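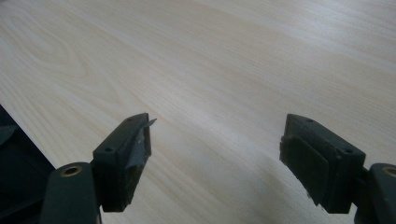
Helle Tischplatte mit Maserung.

Amparo Barroso hat 13 Jahre in der Zahnarztpraxis in Brorkau gearbeitet, zuletzt am Empfang. Seit August geht sie in Schulen und Kitas der Umgebung und spricht dort über Zahnpflege. Die meisten Fragen kommen von den Eltern. »Die Kinder wissen, wie lange sie putzen sollen«, sagt sie. »Die Eltern fragen mich, ob man danach ausspülen darf.« Sie rät, nur auszuspucken. 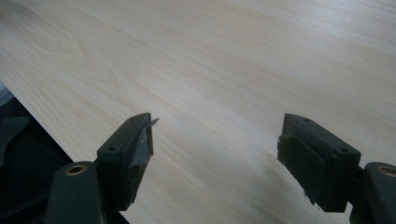
Schwierig findet sie die Abende. Um sieben seien alle müde, da werde das Putzen schnell zum Streit. »Bei uns zu Hause haben wir es vor die Gutenachtgeschichte gelegt, am besten gleich nach dem Abendbrot. Danach gab es nur noch Wasser.«

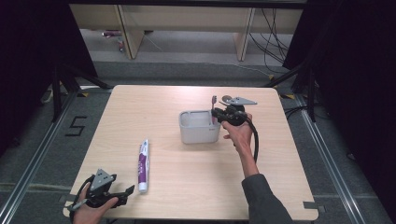 Von teuren Bürsten hält sie wenig. Weich sollten sie sein und der Kopf klein. In Siltier, wo sie jeden Mittwoch ist, hat sie bisher etwa 30 Familien beraten. Im Winter kommt Holtine dazu, die Termine stehen noch nicht fest.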